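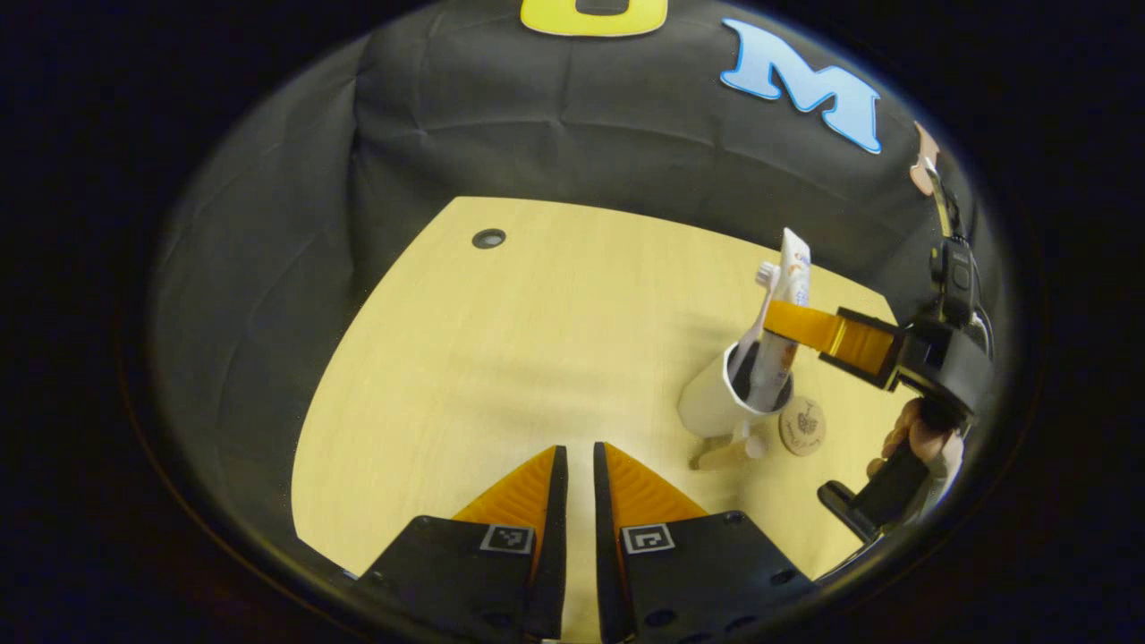 La mesa de madera clara, 1/9/20

El termo eléctrico de casa dejó de calentar bien a finales del verano. El agua salía caliente, pero se acababa a mitad de la segunda ducha, y de vez en cuando se oía un crujido dentro del depósito, como arena cayendo en una lata. Es un Sterkadeo de 60 litros que ya estaba puesto cuando compramos el piso, así que no sé la edad exacta.

Pedí presupuesto a una empresa, Flivow, y me pasaron 700 euros por cambiarlo entero, con la instalación y la retirada del viejo. No me pareció un disparate, pero antes quise mirar lo que tenía. Hwa-young Shin, que vive en el segundo y tiene el mismo modelo, me dijo que a ella le había pasado algo parecido y que era cal.

Aquí el agua es muy dura. Lo sé por la cafetera y por la mampara del baño, pero nunca lo había relacionado con el termo. La cal se va depositando en el fondo y sobre la resistencia, el aparato tarda más en calentar y además queda menos sitio para el agua. También está el ánodo de magnesio, una barra que se va gastando para que no se coma el depósito la corrosión. El manual pide revisarlo cada 2 años. En el mío no lo había tocado nadie, o eso parecía por el estado de los tornillos.

La resistencia es de 2000 vatios y va con su propio automático en el cuadro. Lo bajé, comprobé con el tester que no llegaba corriente, cerré la llave de entrada de agua fría y dejé enfriar el depósito toda la noche. Por la mañana lo vacié con una manguera hasta el desagüe de la ducha, abriendo el grifo de agua caliente del lavabo para que entrara aire. Tardó bastante más de lo que yo pensaba. La válvula de seguridad goteaba un poco y la anoté para cambiarla.

Al quitar la brida salió cal en trozos, como cáscara de huevo gruesa. Saqué medio cubo a mano y el resto con un aspirador de líquidos que me prestó Do-yoon Cha. La resistencia estaba forrada, pero debajo no tenía picaduras, y después de un rato en vinagre quedó aceptable. Del ánodo quedaba el alambre del centro y poco más. Compré uno nuevo y una junta, porque la vieja estaba aplastada y no merecía la pena arriesgar.

Para volver a montar apreté las tuercas en cruz, poco a poco. Luego abrí el agua fría con el grifo del lavabo abierto hasta que dejó de escupir aire, y esperé un buen rato mirando la brida con una linterna. Hasta que no vi que seguía seca no subí el automático. Esto es importante: si se enciende el termo sin agua, la resistencia se quema enseguida.

Ahora dan para las dos duchas y ya no cruje. Lo he dejado a una temperatura algo más baja que antes, sin pasarme, porque el agua tibia estancada tampoco es buena idea por la legionela.

Me queda pendiente la válvula de seguridad. La cambiaré en noviembre, cuando toque repasar también los radiadores, y de paso miraré cómo está la llave de paso del baño, que va dura.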